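Como uma garra aprende a segurar um pacote de gomas
Guia para os alunos que participam no Dia Aberto da Totavis 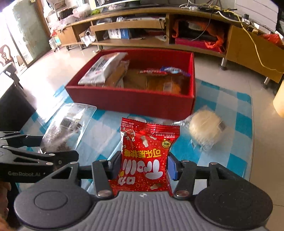
Garra de mão a segurar um pacote de gomas Trolli junto da caixa vermelha.

Na próxima terça-feira, os alunos do Colégio Wendier visitam a Totavis. Este texto explica, em palavras simples, o que se faz na demonstração e que palavras novas vão ouvir. Pode ser lido em casa, com a família, ou na sala de aula.

O que é uma garra?

A garra é a parte que agarra os objetos. Nós temos mãos com cinco dedos, pele sensível e muitos músculos. A garra da fotografia tem uma tarefa mais simples: juntar duas pontas até apertar aquilo que está entre elas. As pontas estão presas a braços articulados, ligados por pequenos pinos metálicos. Os pinos funcionam como as dobradiças de uma porta e deixam cada peça rodar no seu lugar.

Nas pontas há almofadas de contacto. São elas que tocam no objeto. Na fotografia, uma é azul e a outra é escura, e o pacote fica preso entre as duas.

Porque se chama garra de mão?

Porque é uma pessoa que a segura e a leva até ao objeto. Muitos robôs aprendem com exemplos: alguém faz a tarefa com a garra, os movimentos ficam registados e o computador estuda-os depois. Uma única vez não chega. Para uma tarefa curta, como tirar um pacote de uma caixa, a equipa da Totavis costuma gravar 400 repetições.

Porque é difícil agarrar um pacote?

Experimentem pegar num livro e, a seguir, num saco de gomas. O livro mantém a forma. O saco dobra-se, amarrota-se e escorrega, e o que está lá dentro muda de sítio. Se a garra apertar pouco, o saco cai. Se apertar demais, pode estragar o conteúdo.

As embalagens brilhantes trazem outra dificuldade. Refletem a luz, e um computador que vê através de uma câmara pode confundir o reflexo com a borda do objeto. O plástico transparente também engana – vê-se o que está por dentro ou por trás, e torna-se difícil saber onde a embalagem começa.

Reparem que o pacote da fotografia está de pernas para o ar. Uma criança que saiba ler percebe logo que as letras estão invertidas. Um robô precisa de ver muitos exemplos, em muitas posições, até reconhecer o mesmo pacote de qualquer maneira.

O que vai acontecer na visita?

A visita começa às 9 horas e termina às 11, no edifício Dendham. Os alunos são recebidos por Yabsira Lemma, responsável pelas visitas escolares, e dividem-se em dois grupos. O primeiro assiste à demonstração com embalagens de alimentos. O segundo vai à sala Kwan, onde o engenheiro Alcides Tamayo mostra como os movimentos gravados aparecem no computador. A meio da manhã, os grupos trocam.

Cada aluno poderá abrir e fechar uma garra, com a ajuda de um adulto. Pede-se que os dedos fiquem sempre afastados das partes articuladas e que o cabelo comprido venha apanhado. Os alimentos usados na demonstração não são para comer.

Palavras para aprender

Articulação: lugar onde duas peças se unem e podem mexer-se. O cotovelo e o joelho são articulações.
Demonstração: exemplo feito por uma pessoa para que outra pessoa, ou um robô, aprenda.
Almofada de contacto: parte da garra que toca no objeto.

Para experimentar em casa

Calcem umas luvas grossas e tentem tirar um pacote pequeno de dentro de uma caixa, usando apenas o polegar e o indicador. Repitam com o pacote deitado, de pé e encostado a um canto. Anotem em que posição foi mais difícil e tragam a resposta no dia da visita.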